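讲稿备注：跟团三日游的第二天
旅行写作分享会，第二场，01/10/2018 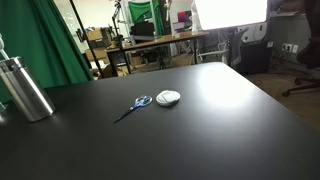

图：黑色桌面上的蓝柄剪刀和白色小圆盒

（开场，先别急着放下一页。等后排坐定。）

大家好。今天讲的题目是“第二天”。出门三天，第一天写得出来，因为什么都新鲜；第三天也写得出来，因为要回家了，人容易动感情。第二天通常只剩一句话：“早餐后乘车前往下一景点。”我翻过自己博客上所有三日游的文章，第二天平均长度大概够发一条短信。

（停一下。如果没人笑，直接往下。）

我要讲的例子是去年十二月的一趟，路线是 Nirarberg 进，Fedon 过夜，第三天从 Stalell 出。旅行社的行程单上，第二天印着九个景点。我当时觉得这很划算。

先说早上。集合时间六点四十，酒店早餐六点半开门。这十分钟里要吃完一顿“丰盛的山区自助早餐”，包括排队烤面包。烤面包机是履带式的，走一趟不熟，走两趟就焦，我在它面前花掉了六分钟，端着一片白的一片黑的上了大巴。

（这里可以问听众：有没有人跟烤面包机较过劲？别问太久，上次问出去八分钟回不来。）

大巴。座位我讲细一点，因为这是跟团游真正的政治。第一天随便坐，第二天早上每个人都回到昨天的位置，好像签过合同。有一对夫妻换到了前排，车厢里那个安静，比后来参观的教堂还要庄严。中午他们自己又换回去了。

从 Nirarberg 到 Fedon，路牌上写着168公里。导游说风景很美，请大家不要睡。说完她自己戴上了眼罩。窗外确实美，前半个小时是雪山，后面全是雾。我在笔记本上写了“雾”，隔一页又写了“还是雾”。这两条笔记后来成了那篇文章里读者留言最多的地方，比我认真写的城堡那段受欢迎得多，我到今天还有点不服气。

（翻页。）

说到城堡。Fedon 城堡，登记在行程单上的第三个景点，停留时间四十分钟，其中上厕所二十五分钟。厕所收费，只收硬币，全车人凑硬币的场面，我认为是这次旅行中最接近当地集市的体验。剩下的时间跑上城墙，拍照，跑下来。城墙一共多少级台阶，我没数，膝盖记得。

我当时犯的错误，是回来以后查资料，把城堡的历史写了整整三段。哪一年建的，哪一年烧的，哪一年又建。读者要查这个，他有别的地方查。他在我这里想看的，是一车人怎么把硬币凑齐。

（这一句讲慢一点。）

午饭。午饭在一家叫 Mfinanga 的餐馆，团餐，圆桌，菜单是“本地风味”。上来一盆汤，一盘土豆，然后又是一盘土豆，做法不同，切法相同。同桌一位老先生每上一道菜就看一眼手表，我以为他赶时间，后来发现他在记上菜的间隔，记在行程单背面。我很后悔没有问他要那张纸。那才是第二天的文章。

所以第一个建议：第二天去看人在看什么。景点自己站在那里，几百年都站过来了，不差你这一篇。

（喝水。）

下午的六个景点，我分成三类讲。

第一类，下车的。有两个：一座桥，一个广场。桥正在修，我们隔着脚手架欣赏了它。广场上有个卖热栗子的摊子，全团排队，当地人绕着走。栗子不错，就是剥完手全黑，后面一下午的照片里人人都把手插在兜里。

第二类，车上看的。有三个，导游的说法是“请看左边”。坐右边的人站起来看左边，等站稳了，已经轮到右边了。

第三类，取消的。一个瀑布，冬天冻住了，停车场不开。导游说作为补偿，多给我们留了购物时间。全车没有一个人觉得意外。

（这里讲完可以快速过两页照片，不用解说。）

购物点要单独说。它开在公路边上，前后都没有房子，停车场却停得下二十辆大巴。卖蜂蜜、毛袜子、木头做的各种动物。满100减一点点，具体减多少，售货员每次说得不太一样。我买了一双毛袜子，标签上产地那一栏被价签盖住了。我没有揭开，有些事情留一点余地，对旅行有好处。

第二个建议：把钱写进去。很多人写游记不好意思写钱，觉得俗。可是你回想一下自己怎么跟家里人讲这趟旅行，前五句里肯定有一句是“你猜那个冰淇淋多少钱”。照那样写就行。

第三个建议，关于抱怨。我这一路听上去都在抱怨，编辑也这么说过。我的办法是，写完一段抱怨，回头看自己在里面是什么角色。要是自己全程无辜，这段就删掉。烤面包机那段能留下来，是因为我后面还排着十来个人，而我坚持要烤第二遍。

（如果时间不够，下面这段跳过，直接讲晚上。）

照片的问题。第二天我拍了46张，选出来能用的没几张。城堡的都差不多，跟明信片比还差一截。倒是有一张拍糊了的，大巴过道里一只滚来滚去的橘子，谁也没去捡，它从车头滚到车尾，上坡下坡都很准时。文章发出来配的就是这张。有读者问橘子最后怎么样了。到 Fedon 的酒店，下车的时候它已经不在了，我猜是司机吃了。

晚上。酒店在山上，走廊很长，暖气只有两个档，没有和烫手。晚饭以后大家坐在大堂，因为只有大堂有信号，几十个人低头坐一圈，很像在等手术结果。我旁边一位太太给女儿发语音，说今天去了好多地方，可好看了。女儿问都去了哪儿。她想了半天，说，有一座桥。

我就是听到这里才决定要把第二天认真写一遍的。

（翻到最后一页，作业。）

作业：找一次你去过的三日游，只写第二天，从早餐写到熄灯，不许查资料，忘了的就写忘了。景点名字最多出现两个。字数不限，但是超过三页的话请自己先读一遍给家里人听，看他们什么时候开始看手机。

下一场讲第三天，从 Stalell 机场的行李超重讲起。那双毛袜子会再出现一次。

（提问时间十五分钟。有人问旅行社是哪一家，不要说。）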